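Pomen 집게 키트로 빨래 집기, 처음부터 세팅하는 법

지난번 글에 Hallance 팔에 Pomen 집게 키트를 달았다고 했더니 설정값 좀 알려달라는 댓글이 꽤 왔어요. 그래서 정리해 봅니다. 저는 10월에 샀고, 그동안 수건이랑 티셔츠로 신나게 굴렸어요!

먼저 손목 쪽 나사를 대각선 순서로 조여 주세요. 케이블은 팔 안쪽으로 한 바퀴 여유 있게 돌리고요. 전원을 넣으면 집게가 한 번 끝까지 벌어졌다 닫히는데, 이때 손가락을 넣으면 안 됩니다(저 한 번 물렸어요ㅠㅠ). 그다음 앱에서 영점 잡기를 누르고 손을 떼고 기다리면 끝.

그리고 악력. 기본값이 60인데 천에는 좀 세요. 저는 40으로 내려서 씁니다. 속도는 22까지 낮췄고요, 답답해 보여도 얇은 천은 이 정도가 마음 편해요.

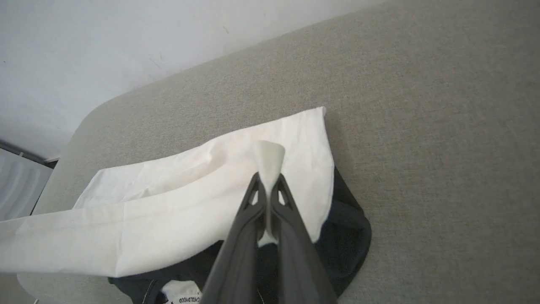 집는 위치는 천 가장자리보다 안쪽 평평한 데를 추천해요. 손가락 끝을 천에 살짝 닿게 내린 다음 오므리면 됩니다. 어두운 옷 위에 흰 천을 겹쳐 놓고 연습하면 색 차이가 확 나서, 흰 천만 손끝 사이로 봉긋하게 올라온 게 바로 보여요. 집힌 자리 둘레로 주름이 퍼지는 모양도 같이 봐 두세요. 저는 그걸 보고 집는 깊이를 2mm씩 조절합니다. 바닥은 책상보다 푹신한 쪽이 낫더라고요. 조금 깊게 내려가도 덜 조마조마하거든요.

들어 올리기는 두 단계로 나눠 저장하세요. 살짝 들고 잠깐 멈췄다가, 다시 쭉 올리는 식으로요. 멈춘 동안 밑에 깔린 옷이 딸려 오는지 확인하고, 딸려 오면 내려놓고 깊이를 한 칸 줄이면 돼요. 이 방법은 Hellow 게시판에서 Selim Yaman 님 글 보고 배웠어요. 감사합니다!

아쉬운 점도 있어요. 앱 한글 번역이 엉망이라 '벌림'이랑 '닫힘'이 바뀐 메뉴가 하나 있고, 설명서에는 천 얘기가 아예 없어요. 그래도 손가락 교체가 쉬워서 저는 계속 쓸 생각입니다. 니트로 해 보신 분 있으면 악력 몇으로 두셨는지 댓글로 좀 알려 주세요~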